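Skendolitz Reuse Room — Progress Report to the Drestlow Fund
Covering the period since the January payment

Hello again, and thank you for the extra week! I know these reports are supposed to be short, but there's a fair bit to tell you, and most of it has to do with string. 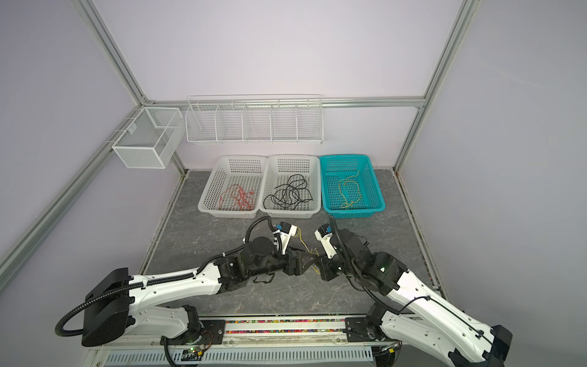
When I wrote the last report, the cord and string side of the room was the part I was least happy with. We take in all kinds of bits from households and small businesses — parcel string, bootlaces, drawstrings out of worn-out hoodies, leftover craft cord, that sort of thing — and it was going into one deep tub by the door. You'd reach in for a length of red and come up with everything. People would tug at it for a minute, give up, and go buy new string, which rather defeats the purpose of a reuse room.

So the first chunk of your money went on sorting by color. It's a very plain system. Red goes in a white basket, black goes in the other white basket, and yellow goes in the teal one. They stand side by side near the back, and they're the plastic kind with the grid sides, so you can see what's in them without tipping anything out. I'd wanted three different colored baskets (it would have looked lovely) but the shop had what it had, and the teal one at least makes yellow easy to find.

Sorting by color is done, then. Untangling is the next job and I'll be straight with you, we're behind on it. The yellow is the best of the lot, in a loose coil. The red is still a tangle and so is the black, and the black is slow going because you can't tell which loop belongs to which. I had promised you tidy coils in all three baskets by this point and I can't claim that.

What I've learned is that string wants to be coiled before it goes in the basket, and that loose coils are fine. I spent a whole Saturday winding tight little figure eights, very pretty, and they were a nuisance to undo afterward. Now it's a big easy loop, one end left up the side so you can find it, and on to the next piece.

The wire rack is up on the wall above the baskets. It's the long white one with five compartments, and the smaller wire box with the divider is hanging over to the left of it. I'm pleased with both! The plan is for finished coils to go up in the rack by length, shortest on the left, and for the small box to take offcuts on one side and odd ends on the other. Both are still waiting for their contents, so please don't mark the storage part as complete yet. Call it built and ready to fill.

The gray marble-look top has worked out well too. I was unsure about it when I put in the order, as I thought a patterned surface would make it hard to see thin cord, but black and yellow both show up nicely against it. It gives us a proper place to lay a piece out and look for the ends, which we never had with the tub.

On money. The baskets, the rack and the wire box came to $323 together, including delivery from Wastix, and that's inside the line we agreed. There's $100 left under small fittings. I'd like to spend it on card labels for the rack, a decent pair of scissors and a few clips for holding a loose end while you wind the rest. If you'd prefer it went back into the general pot, just say and I'll leave it alone.

We've run eight sorting sessions since January, which matches what I put in the application. The evening ones were better attended than the mornings, so I'm moving two of the next batch to 6:30. The Vídalín workshop has also asked if they can have black cord from us on a regular basis for their bag repairs. I've said yes in principle, but not until it's untangled, as it wouldn't be fair to hand them the problem.

A couple of things I'd change if I were starting again. I'd have bought a fourth basket for mixed and patterned cord, because we keep getting a striped lace or something speckled and there's no obvious home for it. (It's in a paper bag under my desk for now.) And I'd have asked people to drop things off already sorted. I've added a line about that to the drop-off sheet, and the last few bags have come in much better.

Between now and the next report I'm aiming to finish the red, make a real dent in the black, and get the first coils up into the rack. Labels after that, if you're happy about the $100. Could you also let me know whether you want the receipts scanned or posted? I have them all in an envelope either way.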